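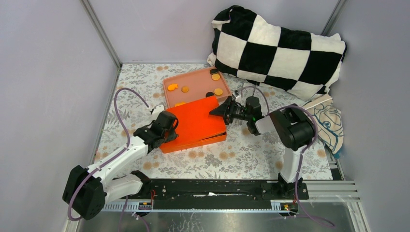 In defence of the box with walls

I moved to Skasbridge nine years ago, and for most of that time I ate my lunch from a plastic bag. There was a sandwich in it, sometimes a banana, and by noon the banana had usually won. So I am not a person who was born to the divided lunch box. I came to it slowly, and I want to explain why I now think it is one of the few kitchen objects that deserves its place in the cupboard.

My friend Virgilio Umali does not agree. He says that food is a meal only when things touch each other, and that a box with walls is for people who are afraid of gravy. I have heard this opinion from him many times, mostly while he was eating from my box.

What he does not see is that the walls are there to make you decide. When I pack into one big container, I put rice until it is full. When there are small rooms, I must find something for each of them, and so a few slices of carrot go in, which would otherwise stay in the fridge until March. A room is small, so the decision is small also. I can manage it at six in the morning.

The paper cups are another argument. In the shop at Yap Street you pay very little for 200 of them, the kind with the pleated sides, and they last me most of a year. I put them in the box before any food. Virgilio calls this decoration. I call it one thing less to scrub in the evening.

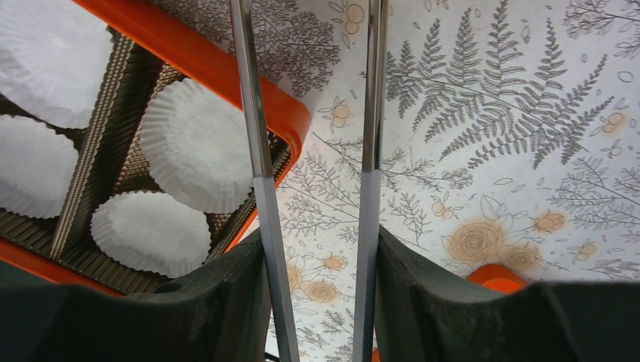 White paper liners in an orange-rimmed tray, with a divider between the pairs.

I will admit that the system can go too far. A colleague of mine cuts ham into stars, and she gets up 40 minutes earlier to do it. I respect her, but I do not want to live like this. For me it is enough if the orange food is not lying on the green food. Fish shapes and round shapes are very nice for children, and a child who sorts them into a tray is learning something useful, but an adult can eat a carrot that looks like a carrot.

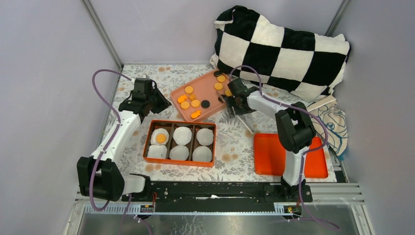
The other thing I would say to doubters is to put everything out on the table before starting. I keep the pieces on one tray and the box in front of it, and I fill from one to the other. It sounds slow. In my kitchen it takes less time than opening the fridge again and again - and I can see at once when I have prepared too much. What is left goes into a bowl for supper, where it can touch whatever it likes, and Virgilio is welcome to come and eat it.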